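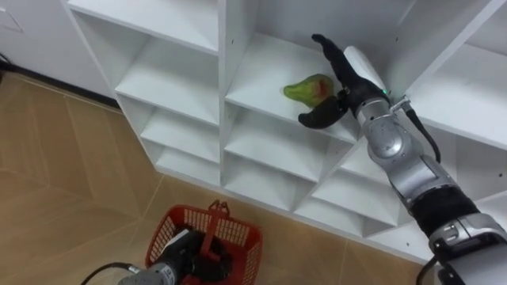
Grorville, 2022-11-06

Speaker notes, Rigoberto Montes. Shelf picking with two arms: what the second hand is for.

Slide 1. Leave it up while people sit down. Right hand at the pear, left hand on the red basket. Say the task name once: shelf to basket, single item. The policy is called Prurnanon in the paper and in the code. Skip the funding line, it is on the last slide.

Slide 2. Problem. Most work on shelf picking treats the place step as solved: fixed bin, known pose. Our basket has a handle that stands up in the middle and a lattice side that fingers can catch on. If it shifts by a few centimeters between pick and place, the drop point is wrong. Planning around a basket that moves is possible but slow.

Slide 3. Approach. One policy, both arms, trained on 22 hours of teleoperated demonstrations. The left hand holds the basket for the whole episode. The right hand does the reach, the grasp and the transfer. Input is head camera plus joint positions. No wrist cameras, no force sensing at the fingertips. Expect a question on this — answer on slide 6.

Slide 4. Grasp. Point back to the opening picture. The thumb is low, just to the right of the fruit and a little below it, upper fingers extended toward the back of the cubby. Operators at both sites settled on this approach for fruit near the front edge. A top-down pinch needs clearance under the shelf above, and the hand is too tall for it in the lower cubbies.

Slide 5. Results. Read the table by row. Aguirre is the baseline with a free basket. Holding the basket cut placement failures by almost 5 times. Grasp failures did not change, as expected. All numbers are means over 3 seeds.

Slide 6. Failure cases. Two types. First, the fruit rolls toward the back panel after early thumb contact. Second, the hand's own shadow on the white shelf shifts the predicted grasp point. Random lighting in training reduced the second type and had no effect on the first. Fingertip sensing would probably help with rolling; we have not tested it.

Slide 7. Next. Repeat at the Grarnthorpe site with deeper shelves and more than one item per cubby. Code release in August. Take questions with slide 5 on screen.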